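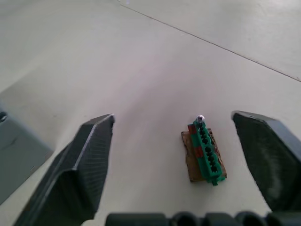

We use cookies to keep you signed in to the list archive. Accept | Settings

Re: [gripper-users] Finger choice for terminal block job
From: Ilaria Sala
Date: 13 September 2025

Édgar Bermúdez wrote:
> We are trying to settle on one finger set for both arms before we order
> spares. Lizeth prefers the Rakau fingers on everything. My worry is the
> small parts. Has anyone run printed fingers against the black
> slotted ones on connectors this size, and does the wrist camera still
> see the part at the moment you close?
>
> Also, is it worth keeping two finger types in one cell, or does the
> calibration work eat the benefit?

Édgar,

We ran this comparison on green terminal blocks. Same controller (Arix) on both arms, same closing speed, 40 picks per finger set, block orientation changed by hand between picks.

Printed fingers, faceted, ribbed faces: 367 g each side with the adapter, so we had to re-enter the payload. The chisel tips get down beside a block without touching the base under it. With the gripper open, the wrist camera has a clear view of the floor of the workspace between the tips. Once you start closing, you lose the side of the block nearest the finger. 8 picks out of 40 needed a second attempt, most of them with the block sitting well off center toward one finger. Centering on the block before descent fixed most of those in a later run.

Slotted fingers: stiffer, and they scuff. The marks are cosmetic so far. When fully closed they hide a good part of the near workspace, so do not plan on using that camera for inspection in that state. Park the arm back and look across at the other one. 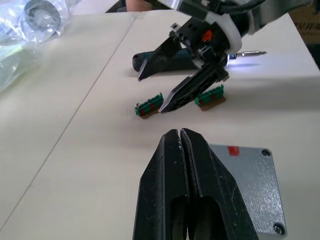 View past the closed fingers - second gripper holding the screwdriver, two terminal blocks on the table.

Tool holding is a separate question. A round handle wants to roll between flat faces, and a small error in wrist angle becomes a large one at the end of the bit. We set the grip force to 22 N and re-measure the bit position after every regrasp. Gilberto Taipe tried skipping the re-measure and the repeatability was not good enough to find a screw. The light at the bit helps the camera, but turn exposure to manual or the white table will wash out.

On your last question: two finger types are fine if each one has its own tool frame and its own hand-eye calibration file. Do not share one file and correct with offsets - we did that in April and spent longer chasing the error than a full recalibration takes.

I can send the Florkitz adapter drawing and the pick log if you want them. I have no numbers for the Rakau set.

Ilaria

Contact the list owner | © 2025 gripper-users archive | Back to top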